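Revside Completes First Two-Arm Demonstration Set for Bin Placement Tasks

Release covers 412 hours of operator-guided recordings; Ziltico to use the data in training its sorting controller

27 July 2025

Revside, a supplier of recorded demonstration data for industrial automation, has completed the first two-arm set in its Pomare collection program. The set contains 412 hours of recordings in which a human operator guides a pair of robot arms through picking small objects from a tabletop and placing them in a bin. It has been delivered to Ziltico, which develops control software for light sorting and kitting lines.

The Pomare program began in January with single-arm recordings. The two-arm set extends the same procedure to tasks in which both arms work over a shared area. Recordings in the set are grouped into 53 tasks. Each task is defined by a written instruction, a list of permitted objects, a start layout and an end condition. Tasks include single-item placement, placement by color, transfer from one gripper to the other before placement, and removal of an item from the bin back to the table.

Objects are drawn from a library of 353 items. The library consists mainly of small household goods, toy figures, packaging and molded parts. Items were selected for variation in shape, surface and stiffness. Toy animals were included at the request of Ziltico, whose earlier controller had a high rate of failed grasps on items with thin legs or other narrow projections.

Each station in the program has two arms fitted with parallel grippers and mounted to reach a common work surface. The surface is kept plain to reduce background variation in the base recordings. Separate tasks introduce patterned mats, clutter and changes in lighting.
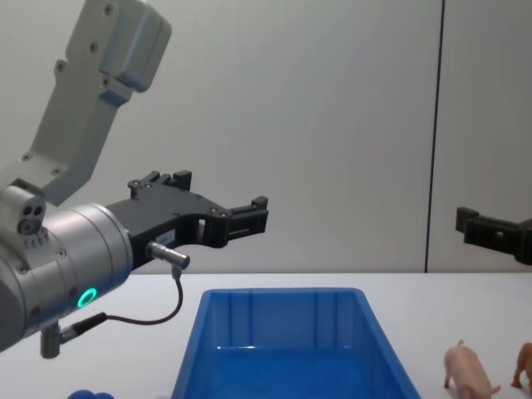 Bin placement task at a Revside collection station, with toy pigs on the table beside an empty blue bin.

During a session, the operator moves the arms by means of a pair of hand controllers. Joint positions, gripper opening, commanded motion and video are recorded against a common clock. Video is taken from a chest-height viewpoint and from fixed positions at the station. The chest-height view was added for the two-arm set after trials showed that fixed cameras lost sight of the fingertips when both grippers were over the bin.

The operator marks the start and end of each attempt with a foot pedal. Attempts that miss the end condition are kept and labeled as incomplete. Attempts in which an item is dropped and recovered are kept under a separate label, with the time of the drop and the time of the second grasp entered in the record. Ziltico has stated that it will use recovered attempts in a second stage of training, after the controller has been trained on complete attempts only.

All recordings pass through 2 stages of review. The first is automatic and checks for missing samples, clock drift and joint values outside the permitted range. The second is carried out by a reviewer who did not operate the station for that session. The reviewer compares the video with the written instruction and confirms or changes the label. Recordings on which the operator and the reviewer disagree are sent to a lead reviewer for a final decision. The original label is retained in the file history.

Start layouts are generated by software and shown to the operator on a screen before each attempt. The operator places the items by hand within the marked tolerance. In the single-arm recordings, operators chose their own layouts, and items were placed near the center of the table more often than the task definitions intended. Generated layouts include positions close to the bin wall and at the outer limit of reach.

The set is supplied in the Dredari format, Revside's file structure for time-aligned motion and video records. Version notes, calibration files for each station and a reader library are included with the delivery. Customers already using Dredari files from the single-arm set will need to update the reader library. The layout of existing files is unchanged.

Ziltico will begin training on the set at its own facility and will run the resulting controller on a test line. Results will be compared with those of the controller trained on single-arm data. Revside will collect additional recordings for tasks in which the controller performs below the agreed threshold.

Further collection under the Pomare program will cover bins with lids, soft bags and items that must be placed in a specified orientation. Recording of the lidded bin tasks is under way.

About Revside
Revside records, reviews and supplies demonstration data for robotic manipulation. Its work includes station design, task definition and operator training.

About Ziltico
Ziltico develops control software for sorting and kitting equipment.

Requests for a sample of the two-arm set, including task definitions and calibration files, may be sent to the Revside data office.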